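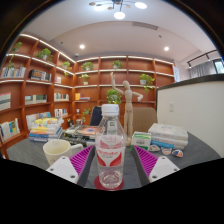
Last updated in February

9 min read

The first thing I learned on a police ride-along is that you will spend a shocking amount of it in parking lots. I had pictured sirens. I had pictured myself gripping the door handle, possibly regretting lunch. What I got, for the first two hours of a night shift in Brorkard, was the lot behind a tire shop, the lot beside a pharmacy, and a very long look at a shopping cart that someone had reported as suspicious.

It was a shopping cart. It had a rug in it. The officer I was riding with wrote that down, too, because a call is a call and every call gets a line in the log.

I'd asked for the ride because of a question that had been bugging me since the fall, when my neighbor's garage got broken into. She called the non-emergency line at 9 p.m. and an officer showed up a little after midnight. He was perfectly nice. He took pictures of the door, gave her a card with a report number on it and told her to call if she thought of anything else. She was furious, and I was furious on her behalf (we stood in the driveway in our slippers being furious together), and then a few days later I started wondering what he'd been doing for those three hours. Was he busy? Was anybody? I've lived here most of my adult life and I couldn't have told you how many officers are on the road at night.

So I filed a records request, which in Brorkard means a form, a small fee and a good long wait. What came back was the call log for a single month of nights, 6 p.m. to 6 a.m., with the addresses blacked out. It had 1411 entries. I printed the whole thing, like a lunatic, and went through it at my kitchen table with a pack of highlighters.

I was expecting crime! There was some. There were break-ins and stolen cars and a fistfight at the bowling alley that took four lines to describe. But mostly there were alarms. Store alarms, church alarms, the alarm at the Nisedik warehouse out by the interchange, which went off so many times that month I started looking forward to it. Then came noise, then parking, then what the log calls "check welfare," which means that somebody is worried about somebody. A daughter in another state can't get her dad on the phone. A mail carrier sees the box overflowing. A man has been sitting on the same bench since the afternoon and it's cold out.

I gave the welfare checks the yellow highlighter, and by the end of the stack I needed a second one.

That's what finally sent me to the station to ask for a ride. They make you sign a waiver, they hand you a vest that smells like other people, and they tell you to stay in the car unless you're told otherwise. I agreed not to name the officer I rode with, or anybody we met. I'll say she has been on nights for 17 years and that she drives with the window cracked in all weather, so dress accordingly.

Around 8:30 p.m. we got our first real one, a crash on Clarkent Avenue. Two cars, no injuries, both drivers absolutely certain the light had been green. I stayed in the passenger seat and watched her walk from one to the other, back and forth, in the rain, for most of an hour. There was a bumper in the bike lane. The tow truck went to the wrong end of Clarkent, which is a thing that happens because the avenue stops at the rail yard and starts up again on the other side, and people have been complaining about it since before I moved here.

While we sat there the radio kept going. I'd never really understood this part. The calls don't stop and form a polite line somewhere out of sight; you hear them stacking up while you're stuck with a bumper. A noise complaint. An alarm at, yes, Nisedik. A woman who'd come home to find her back window broken. That last one made me sit up. I thought of my neighbor in her slippers.

"Is somebody going to that?" I asked when the officer got back in.

She said somebody would, when there was somebody. The person who'd broken the window was gone, the woman was safe at a friend's place, and the other cars on our side of town were at the hospital and at a domestic. If the burglar had still been inside, she said, we'd have left both of these gentlemen standing in the road. She wasn't defensive about it. She said it the way you'd explain a bus schedule.

We got to the broken window a few minutes before 11. I was allowed to come up onto the porch for that one, and I wish I could tell you the woman was understanding, but she was mad, and I would have been too. She'd been crying. She asked why it took so long, and the officer told her the truth, which was that there had been a crash and then a medical call and she was sorry. Then she spent a long time looking at that window. She asked what was missing. She asked whether the woman had somewhere to sleep and whether she had anything to board it up with, and it was the second question that seemed to settle things down a little. There was some plywood in the shed. I held the flashlight.

I've thought a lot since then about whether that counts as good service. I go back and forth. A city can decide how long it's willing to let people wait, and Brorkard hasn't really decided; it has just sort of ended up where it is. When I asked at the station whether there's a target for a call like that one, I was told there's a goal for emergencies and "best effort" for everything else. Best effort could be 20 minutes or it could be breakfast time.

Other places have tried to do something about it. The next town over, Nel, started sending a civilian to cold burglaries a while back. No gun, no siren, just a person in a polo shirt with a camera and a fingerprint kit. I drove out there and had coffee with one of them, and she told me she'd handled a garage, a boat and a vending machine already that week. People are sometimes let down when she pulls up, she said. They wanted the uniform. Then she sits with them for as long as they want to talk, which is more than the uniform usually has time for, and most of them come around.

Would it work here? I don't know, and I'm suspicious of anyone who's sure. The officer I rode with liked the idea and then immediately gave me three ways it could go wrong, starting with the burglar who forgot his phone and comes back for it. (She's had that happen. Twice.) The alarm calls, on the other hand, she would hand off tomorrow. Nel charges a business $50 for every false alarm after the second one in a year. Brorkard charges nothing, and I have the highlighters to show how that's going.

We did end up at Nisedik, by the way. It was 1:15 a.m. and I was thrilled, I'd been reading about this building for weeks. We drove all the way around it with the spotlight on. We checked the doors, or she did. A security light buzzed, and a cat looked at us from under a trailer. The officer called it in as clear and we'd made it as far as the interchange when the alarm went off again.

She turned the car around.

The last call before I tapped out was a welfare check, an older man whose sister couldn't reach him. I stayed in the car and watched the porch. She knocked, waited, knocked again, walked around the side of the house and came back, and I found I was holding on to the door handle after all. Then the hall light came on. He'd gone to bed early and taken his hearing aids out. She stood there and dialed the sister for him, and the two of them talked on speaker for a while with the door open and all the heat going out, and I could hear him laughing from the street.

I got home a bit before 3 a.m. My neighbor's garage still has the dent in it from the pry bar. I told her about the crash, the window and the cart with the rug, and she listened to all of it, and then she said three hours was still too long. I've put in a request for the daytime log. They tell me it's bigger.

Like what you're reading? Sign up for our weekly newsletter and get new features in your inbox. You can unsubscribe at any time.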